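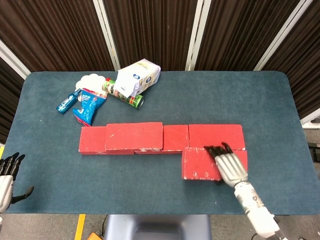
Tahsin Seneviratne wrote that the old horn unit gave out halfway along the route and the back third of the march never heard a speaker. The question was whether the Tunda would carry that far. It will, within the limits set out on this page.

Tunda 40 Portable Rally PA
Item no. 3009
Sold by Weerasinghe Event Supply

The Tunda 40 is a battery-powered public address unit for marches, vigils, pickets and outdoor meetings. It is built for speech. Music playback is possible through the line input, but the low end is limited and the unit should not be hired out as a concert system.

Specifications
Output: 40 watts
Speech coverage, open ground, light wind: 200 feet
Run time at full output: 12 hours
Inputs: two microphone, one line
Battery: sealed, removable, charger included
Carry: shoulder strap or pole mount (pole sold separately)

Coverage falls off in streets with heavy traffic and behind parked trucks. For a column longer than one unit can reach, link a second Tunda with the Zesholm relay cable or place it at the midpoint with its own microphone. Linked units should face the same direction. Units aimed at each other produce an echo that makes speech hard to follow.

Permits
Many cities and towns require a separate permit for amplified sound, even where the march itself is already permitted. Check with the clerk's office before ordering. The output figure above is the one most application forms ask for. A printed data sheet ships with every unit.

In the box
Main unit, battery, charger, one handheld microphone with a 12-foot cord, shoulder strap, rain cover. The rain cover protects the controls only – the microphone has to be kept dry separately.

Changes
Units shipped from December 2019 have the Flavevlow locking connector on both microphone inputs. Older microphones fit with the adapter. The volume knob is now recessed.

Rental
Available by the day or weekend. A deposit is required, refunded when the unit comes back with its charger. Rental bookings and group orders go to Nilmini Rathnayake at the Weerasinghe counter. Batteries are charged before pickup.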